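Notebook, February, bed and laundry bay

Started at 7:40. Carried over from yesterday: the cover-on task for the mattress, left side first. Stalteck wants the hand tool runs finished before we touch the arm again, so no arm time today.

Checked the tool before the first run. One outer pivot had play in it. Tightened with the 4 mm key, no threadlocker, the bottle is dried out. Ordered another through Jerkeo. Fingers close evenly now.

Target for the shift was 74 runs. The old target was set when one person did everything: dress the bed, run, strip it, log it. Since the change we work in pairs, one on the tool and one resetting, and swap after 17 runs. The swap was Silvana Miranda's idea and it has held up. My wrist is fine at the end of the day now. In January it wasn't. The downside is that the log gets written by whoever is free, and the two handwritings don't agree on what counts as a miss. Need one definition. Proposal: a miss is any run where the corner has to be touched by hand. A slow run is still a run.

Other things that changed with the pairs:
Breaks have to be taken together or the bed stands idle.
The person resetting is on their feet the whole time. Asked for a mat for the concrete.
People talk more. Errors get caught sooner, mostly by the resetter.

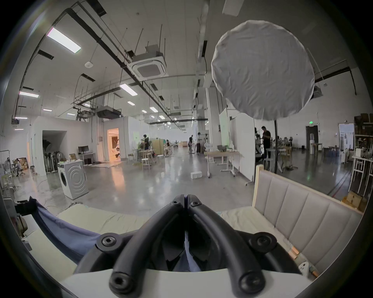

Silvana Miranda disagrees with the proposal on misses. She says a touched corner tells us about the cover and very little about the grip, and if we lump them together Najafi will get numbers they can't use. She would keep two columns, and she wants the resetter to fill in both, with the tool holder staying out of it. She also wrote in the margin: "Who resets when the arm does the run? Put that in before they cut the second person."

Fair point, and I don't have an answer. The plan we got from Plurkomgate has the arm on the bed and one person watching. It says nothing about stripping the cover, squaring the mattress or putting the cushion back. Those take longer than the run itself. If one person has to watch and reset, they can't watch while they reset, so the arm has to stop, and then the saving in the plan is gone. Will write this up with times from next week's shifts. Until then nobody should quote the plan to the evening crew. They heard a version of it in the kitchen and two of them asked me if their hours were safe. I told them I hadn't seen any change to hours, and that's true as of today.

Two columns it is, starting tomorrow. Redraw the log sheet tonight. Headings: CORNER TOUCHED, GRIP LOST. Initials at the end of each row, resetter's initials only.

Afternoon: cover kept sliding when pulled from the short side. Try folding the hem under once before the pull. Also try a slower close on the fingers for the last bit of travel, it may be bunching the fabric.

To do
Threadlocker, chase Jerkeo
Mat for the resetter
Stopwatch for the reset times, the wall clock is no good for this
Ask Stalteck if training on the arm is open to the evening crew too, and get the reply in writing

Closed up 4:15. Tool wiped down and back in the drawer, spare screws in the lid of the tin.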